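Asunto: Re: [vecinos-rurkwood] Cobertura de la caldera con Leditgate

Hola a todos:

Contesto a Amna por la lista, que el tema nos toca a varios del mismo edificio.

El 14:20, Amna Marwat escribió:
> Buenas. En abril me vence la póliza de hogar y Leditgate me ofrece
> añadir la asistencia de averías por 164 euros al año. Según el folleto
> entra la caldera, la fontanería y el cuadro eléctrico. ¿Alguien la ha
> usado? Mi caldera es una Cilport, de las antiguas, y no sé si
> la aceptan. También me gustaría saber si hay franquicia.
> Gracias,
> Amna

Yo la tengo contratada desde hace dos inviernos. La caldera entra, pero con un tope de 400 euros por avería, piezas y mano de obra incluidas. Lo que pase de ahí lo paga uno. Franquicia no hay en fontanería; en calefacción sí, y viene en las condiciones particulares, no en el folleto.

En cuanto a la antigüedad, el límite son 15 años desde la fecha de instalación. Piden la factura o el boletín del instalador. Si no los conservas, Urbonaitė hace duplicados de las instalaciones que montó en Rurkwood. A mí me lo mandaron por correo sin cobrarme nada.

Mira también las revisiones. Si no puedes acreditar la última, rechazan el parte. A un vecino del portal de al lado le pasó con el intercambiador y tuvo que poner 2136 euros de su bolsillo por el cambio completo de la caldera.

Los partes se abren por teléfono o por la web. Por la web tardan más en contestar, aunque queda todo por escrito y se pueden adjuntar fotos.

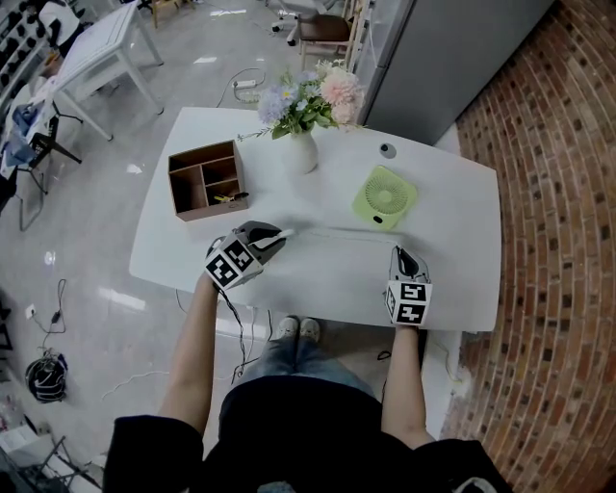
Antes de firmar, pide las condiciones completas en PDF y busca el apartado de exclusiones. En el mío están fuera los radiadores, el vaso de expansión y cualquier fuga en zona común. Si te dan una versión distinta, pásala a la lista y las comparamos.

Un saludo,
Julián
3.º B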